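September, late, kettle just gone off

I meant to write this last night and fell asleep with the notebook open on my chest, so today gets two days' worth and my handwriting gets whatever is left of my wrist.

The big thing at Hulme is that the new picking line is staying. We all knew it, I think, ever since they painted the yellow walkway to go round it and threw out the old carts. Etach sent their people back to finish the last arm, and by lunch it was lifting pouches and packets out of the totes and laying them on the belt as gently as you'd put down a sleeping cat. I stood and watched it longer than I should have. I've packed on that side of the building for so many years that my feet still turn left when I come through the door, and now there's a rail there.

The quota on our old bench was 164 orders a shift, and on a good day with good company you could do it and still talk the whole way through. The arms do 2,000 between them, nights included, and they don't need anyone to tell them about their daughter's wedding. I don't hate them for it. My shoulder has been better these past weeks than it's been since spring, and I slept straight through twice! But the bench was where I heard everything, who was moving house, who wasn't speaking to who, and I miss it more than I thought I would.

So now I'm in what they call the handling group, five of us off the old bench (I put my name down the first morning, before I could talk myself out of it). We work with the hand-held grippers, picking things up and putting them down over and over, so that the machines can learn from the way we do it. Snacks, mostly, this week. I went in thinking it would be dull as ditchwater and I'm a little embarrassed at how much I like it. You squeeze and the fingers close, and you have to come at a thing properly, square on and not too fast, and it's funny how much your hand knows that your head never got told.

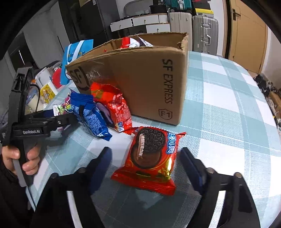 Oreos on the plaid tablecloth, with the snack box behind.

Wrappers are the trouble. A carton you can grab any old way, but a packet has that crimped bit at each end and all that slippery middle, and if you pinch it wrong you can feel the cookies complaining. I got into the habit years ago of taking them by the sides, low down, without ever deciding to. The young engineer asked me why I do it that way and I had no answer for her except that my first supervisor would have had my hide for a bag of crumbs. She wrote it down! I laughed about that all the way to the bus.

We do 60 tries and then stop for a stretch, and the stretch is where the talking has gone, I've noticed. It's a different sort of talk, shorter, and everybody shaking out their fingers while they do it. Still, I heard about the new baby and the leaking roof, so I'm not completely cut off from the world.

What I keep chewing on is the Namgate crowd. Their building gets the same line after ours, and they've been told there will be places in handling too, but they haven't been told how many, and it can't be as many as there are people. Two from there rode the bus with me tonight and wanted to know was it hard, was it boring, did it pay the same. It pays the same. I told them that and they both let out a breath. I didn't know what to say about after, when the arms have learned what they want from us. I asked at the meeting and was told there'd be work at Dotholm on the returns side, which is two buses and a walk, and I said I'd think about it.

Soup for supper, the rest of the barley. I need to buy hand cream, the good kind in the tin, and call my sister back before she decides I'm dead. Early shift tomorrow, and it's my turn to bring the donuts.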